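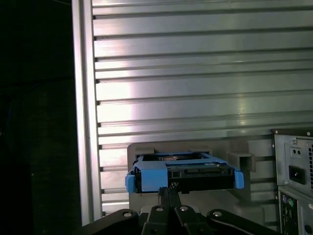 Label the caddies before anything goes near a bay, was the first thing Ursu told our group, and I wish we had listened the first week! We were so excited to get going on the storage swap project that we just piled the drives on the bench and started sliding them in. By Tuesday we had no idea which one was which.

So, a bit about what we did. Our project was called Plakness (don't ask, it won the vote) and the job was to work out a good routine for changing hard drives in and out of a gray bay fixture. The drives ride in blue plastic trays with a black inner frame, and there are blue tabs at the sides, which I ended up liking a lot because you can spot that blue from across the lab. The circuit board side of the drive is dark and pretty dull, so without the tray I would have put things down and lost them, knowing me.

We did 36 practice swaps, split between 4 of us. My own were slow at first. I kept coming at the opening a little crooked, and then you feel the tray catch and you want to push harder, which is a bad idea (we wrote NO PUSHING on the whiteboard after that). What worked for me was stopping just in front of the bay, getting the tray square with it, and only then sliding. It adds up to 5 seconds and saves a lot of grumbling.

The labels we made after week one have a short number on them, and the highest is 3651, so now everybody thinks we own thousands of drives. We don't! We just carried on from the Trorkuna inventory list, and that starts wherever it starts.

Things I'd change: I would write down every swap right away, even the boring ones, because two of our log pages were filled in from memory and I don't trust them much. I'd also like a proper tray rack for the bench. We asked Plerneo for a price in August and are still waiting, so the next group should probably follow up on that.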